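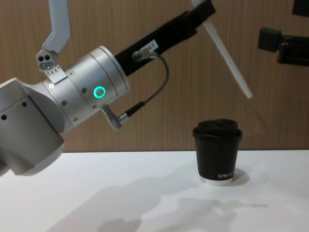 Sheath supplier for a small steerable catheter run

tlunde
Posted July 8, 2019
We are moving our steerable sheath from bench samples to a first build of 1050 pieces. Imodano has made the braided shaft so far and the samples were fine, but they now want 5 months for the order. Millen quoted 2 months on a similar braid with a different liner. Has anyone switched shaft supplier this late? Design freeze is in October.
Tormod Lunde

braidangle
We did. Budget for repeating your kink and torque testing in full. The liner change is what would worry me. Bond strength at the tip was different on ours and we had to change the reflow temperature.

pvt_marsh
I don't agree that you need to repeat everything. If the outer jacket and braid pattern stay the same, write a rationale and repeat only the tests the liner affects. That's tensile, lubricity and particulates for most sheaths.

braidangle
On paper, yes. Our reviewer didn't accept it and we lost the time anyway.

gukgate_qa
I work at Gukgate, so weigh this accordingly. Ask Imodano if the delay is the braiding or the wire. If it's wire, you may be able to buy it yourself and send it to them. We have customers who do that.

tlunde
It is the wire. I hadn't thought of supplying it. Minimum order from Kozłowski is 2075 meters, more than we need but not crazy.

pvt_marsh
Check who owns incoming inspection if you supply the wire. Get it in the quality agreement before you ship anything.

braidangle
I'd still order a few shafts from Millen now and age them. You'll want a second source next year.

tlunde
Will do both if the budget allows. Calling Imodano tomorrow.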